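Kenance Plalter – poste de téléopération pour l'apprentissage par démonstration

Référence : PLT-344
Disponibilité : sur commande, expédition à partir de décembre
Catégorie : Téléopération / Enregistrement de trajectoires

Présentation

Le Plalter est un poste de commande à distance qui permet de montrer une tâche à un bras robotisé sans écrire de programme. L'opérateur tient une poignée à six degrés de liberté, le bras suit, et chaque passage est enregistré sous forme d'épisode. Le même poste sert à piloter un bras réel ou son équivalent en simulation. Les fichiers produits ont la même structure dans les deux cas.

Il s'adresse aux laboratoires et aux intégrateurs qui travaillent sur la saisie d'objets de forme irrégulière, pour lesquels une trajectoire fixe ne suffit pas.

Fonctionnement

La gâchette de la poignée commande l'ouverture et la fermeture de la pince de façon proportionnelle. Une molette règle le rapport entre le mouvement de la main et celui du bras. Pour l'approche finale, nous conseillons le rapport le plus faible : la main a plus de course et les derniers centimètres se jouent plus facilement.

L'opérateur travaille à partir de la vue de poignet, affichée en plein écran ou en incrustation.
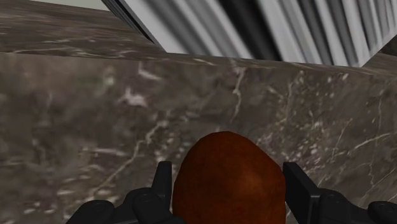
Un bouton sous le pouce marque le début et la fin de l'épisode. Un second bouton annule l'essai en cours et remet la scène dans son état de départ (en simulation uniquement). Sur un bras réel, la remise en place des objets reste manuelle.

Le mode guidage à la main est également disponible sur les bras compatibles. L'opérateur déplace alors directement le poignet du robot, et le logiciel enregistre les positions articulaires. Ce mode convient bien aux gestes lents – dépose, alignement, insertion – et moins aux gestes rapides.

Bibliothèque de scènes Parnavura

Le logiciel Parnavura est livré avec 367 scènes de simulation prêtes à l'emploi. Les textures du plan de travail, les objets voisins et l'éclairage peuvent être modifiés d'un épisode à l'autre, manuellement ou par tirage aléatoire. Les scènes peuvent être dupliquées et enregistrées sous un autre nom.

Contenu de la livraison

– une poignée de commande avec son support de table
– un boîtier d'interface
– un câble réseau de 3 m
– une licence Parnavura pour un poste
– un guide de mise en service en français et en anglais

Le bras, la pince et l'ordinateur ne sont pas fournis.

Données enregistrées

Chaque épisode contient les images, les positions articulaires, l'ouverture de la pince et les commandes de l'opérateur, avec un horodatage commun. Les essais annulés sont conservés dans un dossier à part et peuvent être supprimés par lot.

Prix

2287 € HT, hors frais de port. Licence supplémentaire sur devis.

Formation et assistance

La prise en main se fait à distance, en une séance, avec Maiara Quintana ou Pichit Wongsuwan. Pour les questions relatives à la compatibilité d'un bras ou d'une pince, précisez le modèle et la version du contrôleur dans votre demande.

Fiche mise à jour le dimanche 30 avril.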